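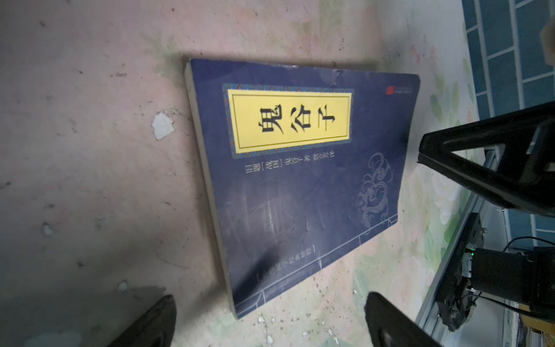 »鬼谷子«, Taschenbuchausgabe mit dunkelblauem Umschlag

Gebrauchte Taschenbücher: Aufnahme, Reinigung, Lagerung

Montag, 12. Oktober 2026

Der Bestand ist seit dem Frühjahr auf über 600 Bände angewachsen, davon 29 auf Chinesisch. Diese Gruppe nehme ich mir zuerst vor, weil sie bislang nach Kaufdatum im Regal stand und ich nichts wiederfinde.

Laufende Nummer 133 ist das Guiguzi. Der Titel steht schwarz in einem gelben Feld mit gemusterter Bordüre, darunter klein und weiß die Zuschreibung. Sie beginnt mit »旧题 [战国]«, also sinngemäß »herkömmlich zugeschrieben, Zeit der Streitenden Reiche«. Für die Kartei ist das relevant: Die Verfasserschaft ist umstritten, ich trage den Namen daher mit Vermerk ein und den Übersetzer in ein eigenes Feld. Sortiert wird nach Pinyin ohne Tonzeichen, der Band steht somit unter G.

Zustand des Umschlags: berieben, feine helle Kratzer in der unteren Hälfte, die Ecke oben rechts leicht aufgebogen. Die blassblaue Drachenzeichnung ist auf dem dunklen Grund ohnehin zurückhaltend gedruckt. Der Buchblock ist cremefarben und recht dick. Ich vergebe Zustandsnote 2 von fünf, wobei eins neuwertig bedeutet.

Dunkle Umschläge reinige ich nur trocken. Zuerst ein weicher Pinsel, vom Rücken zur Vorderkante, danach ein Mikrofasertuch ohne Druck. Radierschwamm kommt auf bedruckten Flächen nicht in Frage – er mattiert, und auf Dunkelblau sieht man jede Bahn. Kratzer bleiben, wie sie sind. Aufgebogene Ecken lege ich zwischen zwei Bögen Löschkarton und beschwere sie über Nacht.

Gelagert wird stehend in den Boxen von Nedelwood, Innenmaß vorher prüfen. Die flachere Serie von Goden hatte ich im Test, der Deckel drückt bei höheren Formaten auf die Oberkante. Jovita Serrano hat mir dazu geschrieben, dass sie dicke Taschenbücher grundsätzlich liegend lagert, höchstens vier übereinander. Bei klebegebundenen Bänden ist das vertretbar, kostet mich aber zu viel Regaltiefe.

Offen sind noch die Signaturschilder. Das Papier, das ich bisher verwende, löst sich nach einigen Monaten von glatten Umschlägen. Bis auf Weiteres liegt ein Papierstreifen mit der Nummer zwischen Umschlag und Titelblatt.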